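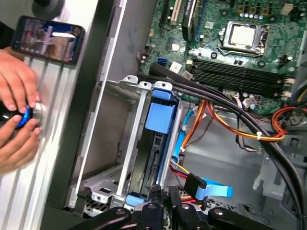 Falcombe takes in old office desktops and strips them for reuse, and since August a robot arm has been learning to handle the drive caddies. Management talks about hours saved. I would rather talk about Ayten Başaran, who has worked that bench for 18 years and whose job is now partly to teach it. 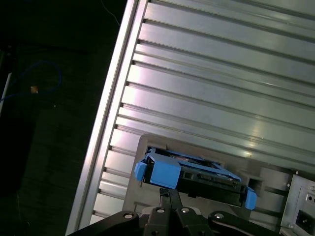

Her wrists may well be better off. Blue caddies are stiff, and she used to pull nearly 30 a shift. But teaching a machine is skilled work, and her pay grade still says "disassembly." The company found money for the arm. It can find some for her — and put it in writing before the next one arrives.

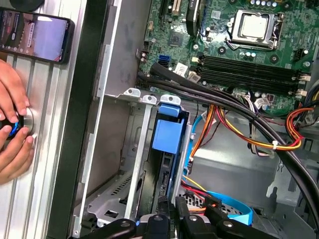
Tarık Güler, the shift lead, wants bench staff to decide which tasks go over first. I agree with him. They know which jobs hurt and which ones they would miss.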